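Search this blog Go

Spring term with the robot club

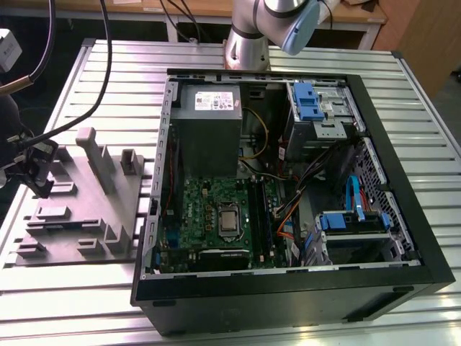 The tower on its side with the cover off, and the arm behind it.

I know I promised a post in March, and then March got away from me, so thank you to everybody who kept asking! The club has taken on old desktop computers this term. The idea came from Deirdre Mulligan, who wanted the students to teach the arm a job that is fussy for people too – getting memory modules and drives out of a case without bending anything or snagging a cable.

We began with the memory, and I must say I had no idea how much there is to argue about in two little black slots. Do you come in straight from above? Do you open the clips first, or steady the board? Treasa Kavanagh had them all do it by hand first, slowly, saying each move out loud, and then write it down as steps for the program (some of them wrote pages, bless them).

The drive bay is next, with those blue plastic pieces, and the team calling itself Zuker has already asked to go first. Our parts budget is $200 and I would like some of it left by summer, so we are going gently.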